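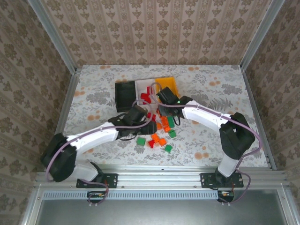
Curkitz has started a side-by-side trial of two gripper designs at its Brasthorpe lab, the company said on 2026-05-06. The test will run for eight weeks and is meant to settle which version goes into its Mugo line of small two-arm workstations. Both candidates are tried on the same job, sorting small plastic building blocks in red, orange and green into shallow trays at the back of the table. The arms stand on a rail along the front edge.

Naomi Kariuki, who leads the trial, said the first design had completed 633 picks without a fault by the end of last week. The second, which has softer finger pads, was at 461 and had been stopped twice for a cable change.

"The softer pads hold a block better when it lies at an angle," Kariuki said. "They also wear faster, and we don't know yet how much that matters."

The controllers come from Trurnby and are the same for both designs. Kwan-ho Chung, a Trurnby engineer, said a software update in January had cut the delay between the two arms.

Curkitz expects to publish the results on its website after the trial ends.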